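Print this page | E-mail this thread

Mohandas Warrier
Friday, December 8, 2023

OK so a few of you asked how it's going at the Durkwood packing room now that the arms are in. Long thread, get a coffee. I've been on the wrap line at Pisharody since before we had heating, so I have opinions.

Quick background. We wrap small goods for other companies. Gift blocks, samples, soap, whatever comes in on the truck. Until May every single piece got picked up by a human hand, turned over, checked and put in a tray. On a normal shift my hands did 1,000 of those. My thumbs can confirm.

Then we got Rasto. That's the name of the system, it came with the name, we didn't pick it. One arm per table, a gripper on the end, and a screen that tells you when it's confused. It was confused a LOT in the first month.

The thing that beats it is shiny plastic. You'd think weight or size would be the problem, but no, it's crinkle. A wrapped cube looks different every time the light moves, and the loose flap at the bottom corner is a whole drama. Sometimes it grabs the flap and leaves the cube sitting there.

We keep a tally on the whiteboard of every time somebody has to step in. First full week: 474. Last week: 114. I was rooting for the arm by the end, which I did not see coming!

And sun. Our room gets low winter sun right across the tile and over the tables, and the arm slows right down when there's glare on the wrap. We asked for blinds in the summer. We're still asking for blinds.

So what changed for us? Fewer sore wrists, that's the big one. Lakes of hand cream no longer required. I used to drive home with my fingers curled and now I don't, and I'm not going to pretend that's a small thing.

But I'm also bored in a new way. Before, your hands were busy and your mouth was free, so we talked all day. Now you're watching three tables and a screen, and you can't really follow a story about somebody's sister's wedding while something is beeping at you. The room is quieter and I miss the noise.

Jobs, because I know that's what you want to ask. No one got let go. Two people left on their own and weren't replaced, and you can make of that what you like. I've made of it what I've made of it - I asked in the staff meeting for a number in writing and I'm still waiting.

Pay: we got a new job title (line attendant) and a bump that came to less than I'd hoped. If you're on a floor where this is coming, ask about the title BEFORE the training starts. After the training they've already got you doing it.

Good part, I'll be fair. The Skerkoser order this fall was 3,667 pieces and we didn't do one late night for it. Last year that kind of order ate two of my Saturdays and a birthday.

Also the new folks learn faster. You don't need quick hands anymore, you need to notice when something's off. One of our slowest wrappers is now the best on the floor at catching a bad grab before it happens. She's insufferable about it and she's earned it.

Somebody asked if I'd go back to the old way. Mondays no. Fridays maybe, for the talking. Ask me again when the blinds are up.

Last one, since people wanted to see the kind of piece I keep going on about. Two blues, all crinkle, and the gripper fingertip over by the big one. Look at that sun on the floor and tell me we don't need blinds.

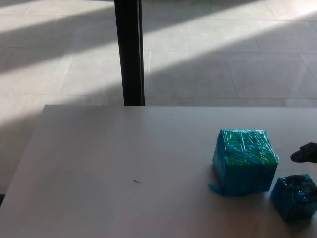 Photo: Mohandas Warrier

Contact | © 2023 Mohandas Warrier | Back to top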